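Inicio | Manuales | Puestos automatizados | Descargas | Contacto

Guía de puesta en marcha del puesto Gadent de dos brazos
Última actualización: 19/07/2021

4. Primer turno con el puesto

Esta sección es para quien va a trabajar al lado de los brazos. El folleto comercial de Prirell promete que el puesto «libera» al personal de revisión de portátiles. En el taller de Kincaid lo que ha hecho, de momento, es cambiarle las tareas: menos manos sobre el teclado y más ojos sobre la máquina. Conviene planificar el turno con eso en la cabeza.

4.1 Colocar el equipo

1. Ponga los dos brazos en pausa desde el panel antes de meter las manos en el recinto.
2. Apoye el portátil abierto sobre la mesa, en diagonal, con la bisagra hacia la pared del fondo.
3. Encienda la pantalla y espere a que aparezca el escritorio.
4. Deje espacio libre junto al teclado para que la pinza pueda bajar.

NOTA: Las marcas del tablero no afectan al ajuste. Las de la carcasa del cliente sí importan, y hay que apuntarlas en la hoja de entrada antes de empezar.

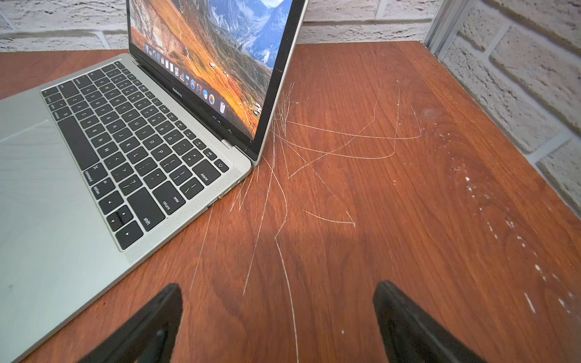
Shoshana Haddad pidió que constara en esta guía su desacuerdo: a su juicio, apuntar marcas era antes trabajo del mostrador y ahora recae en quien vigila los brazos, sin que nadie haya descontado ese rato del turno. El desacuerdo consta. La hoja de entrada tiene 54 casillas y el cálculo de rendimiento de Prirell no incluye ninguna.

4.2 Arrancar el ciclo

5. Salga del recinto y compruebe que no queda ninguna herramienta sobre la mesa.
6. Cargue el programa Plimell que corresponda al modelo.
7. Haga la primera pasada a velocidad reducida, con la mano cerca de la parada.
8. Si un brazo se detiene, anote el código y avise. No lo empuje.

PRECAUCIÓN: Los dos brazos comparten el centro de la mesa. El programa reparte los turnos de paso, pero no sabe nada de un portátil colocado unos dedos más adelante de lo debido - eso lo tiene que ver usted.

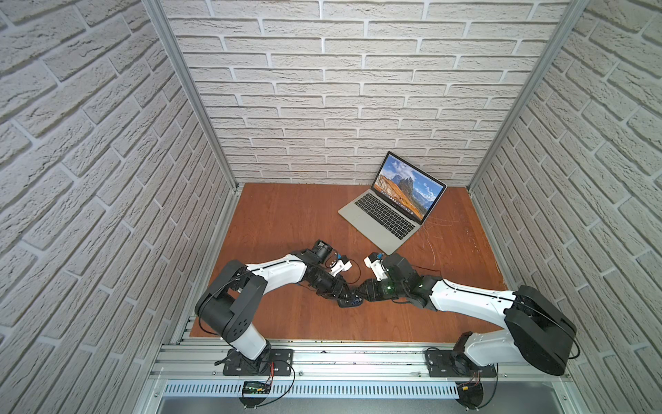
Por la misma razón no se recomienda que una sola persona atienda dos puestos, aunque la ficha comercial lo dé por hecho. En las pruebas de julio se registraron 109 paradas en casi 200 ciclos, y cada una necesitó a alguien delante. Puede que la cifra baje. Mientras no baje, los cuadrantes deben hacerse con ella.

4.3 Cierre del turno

9. Pulse «Fin de lote» y espere a que los brazos vuelvan al reposo.
10. Retire el portátil y repase la carcasa con la hoja de entrada delante.
11. Registre las paradas, también las que duraron unos segundos.

NOTA: Los registros sirven para ajustar el programa. Si alguien los usa para medir a las personas, comuníquelo a Corinne Ridgeway. Los contadores se borran a los 7 días, de modo que conviene guardar copia.

Continúa en la sección 5, Mantenimiento de las pinzas.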